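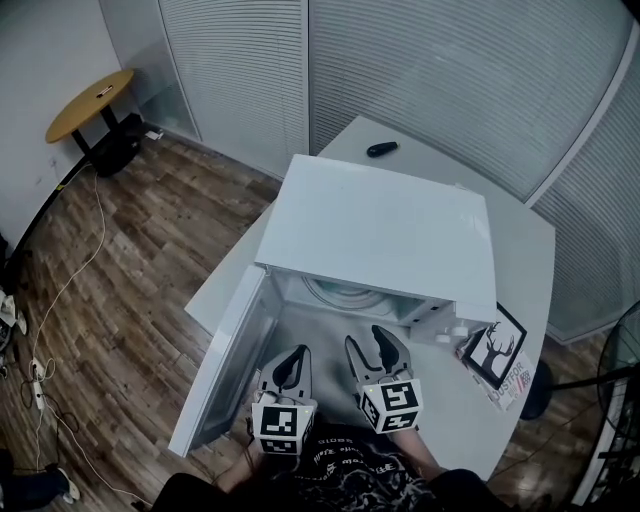
Toshiko Mizuno, test technician, gripper comparison

Pre-run inspection, hand-held grippers, mini fridge task
Station: curved table, Ponura room
Units compared: Jodard pair and Cassim pair
Month: April
Checked with: Marisol Quispe

Marks used: OK, FIX (run only after repair), WATCH (run, but look again at the break).

1. Floor and cables

Walkway to the table clear: WATCH
The power strip is on the floor to the left, with black cables tangled around it, and the white cable comes down loosely from the side table. Operators step back on that side when they finish a take. Tape the white cable to the wall line before the afternoon runs and coil the rest.

Fan stand clear of operator's right elbow: OK
Keep it where it is. If the fan is switched on, point it away from the table. Paper cards move.

Closed shoes: OK

2. Table and fridge

Fridge stable with door open: WATCH
The open door hangs out past the table edge. Push down on the door with one finger before each set. If the back feet lift, move the fridge in toward the center of the table. Marisol wants a strip of rubber mat under it, and I agree.

Fridge unplugged for the whole session: OK

Vent grille at the back of the interior not touched by fingertips: WATCH
The Jodard fingers are the longer ones and can reach the grille if the operator leans in. Stop a hand's width short. No contact marks found so far.

Inside right fitting with the small knobs: OK
Knobs tight. Do not pull on these with the grippers. They are not part of the task.

Other items on table: OK
Deer head picture and printed card stay to the right of the fridge. They are in the same place for both pairs, so leave them alone between sets.

3. Grippers

Finger pads seated, no lifting at the tips: Jodard OK, Cassim FIX
Left Cassim pad has started to peel. Reglue and let it sit overnight. Do not use tape, as it changes the grip.

Open and close with no sticking: Jodard OK, Cassim OK
Cassim needs a firmer squeeze. Two operators mentioned sore thumbs after 26 takes. Swap operators at that point even if they say they are fine.

Marker cubes tight on both sides: Jodard OK, Cassim OK
Try to twist each cube by hand. Any play at all means FIX and a new calibration.

Marker faces clean and flat: OK
Wipe with a dry cloth only. Alcohol lifted a corner on an old set.

4. Camera and tracking

Both cubes tracked with hands at the fridge opening: OK
Tracking dropped on the left cube when the operator turned that wrist inward. Same result with both pairs. Logged in Prirnier as a tracking note, with no fault entered against either gripper.

Blinds behind the table closed: OK
Keep them closed for the full comparison so the light stays the same.

5. Counts at time of check

Jodard pair, total cycles: 2,081
Cassim pair, total cycles: 1,582
Pads are due for replacement at over 8 weeks of use or at the first peel. The Cassim left pad goes on the second rule.

Result: Jodard pair cleared to run. Cassim pair held until the pad is done and item 3 is signed again. Cable taping to be checked by Marisol before 1 p.m.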